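Okay a few of you asked what I've been up to at the uni robotics club this winter, so here's the thread. Grab a cuppa.

We're entering the grocery task at the Belmonte student comp. The short version: robot stands at a pretend fruit shop, gets told what to pick, puts it in a basket, carries the basket to the checkout. Sounds like a doddle. It is not a doddle.

Our team's called Wevurano (there was a vote, I lost, I wanted Sondov and I'm still a bit dirty about it). There are seven of us, mostly second years, plus one postgrad who knows where all the spare cables live.

My job is demonstrations. I steer the robot through a pick, the whole thing gets recorded, and the policy learns from the recordings. We've got 1,048 of them so far and I reckon I can hear the grasp click in my sleep.

Fruit ranking, easiest to hardest, since I now have Opinions. Mandarins: lovely. Capsicum: fine if you go in from the side. Bananas: moody. Grapes: absolute mongrels, every colour of them.

The trouble with a bunch is that it's heaps of little round things that all shift when you touch one. Go in too high and you just get leaf. Go in too low and you shove the lot across the table. I've had runs where I lined up for 20 seconds and still fluffed it!

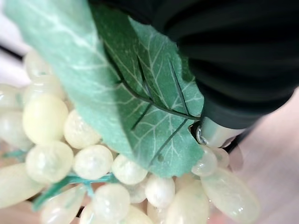
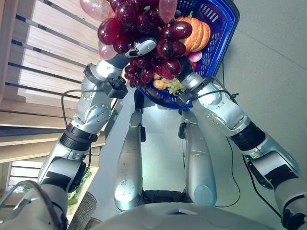
And then there's the basket, which I thought would be the easy bit. With two hands on it, both arms have to agree about where it's going or it starts to twist, and anything heavy sliding to one side makes it worse. We rewrote the lift twice and my favourite fix was the dumbest one — slow down.

Last month we swapped to Drovia, the new training code one of the third years wrote over the break. Way less faffing about with config files. It did eat an entire arvo of my data the first time I ran it, but we've made up.

Scoring, for the nerds: you get points per item, you lose 2 for anything on the floor, and there's a bonus if the basket gets to the checkout with everything still in it. Our plan is to skip the bonus in round one and just bank clean picks. Half the team hates this plan.

If you're at uni and thinking of joining a club like this, do it, even if you can't code yet. I came in knowing a bit of Python and how to solder badly, and I've learnt more from resetting fruit than from most of my lectures.

Back in the lab at 4 pm for more grapes. Send snacks (not grapes)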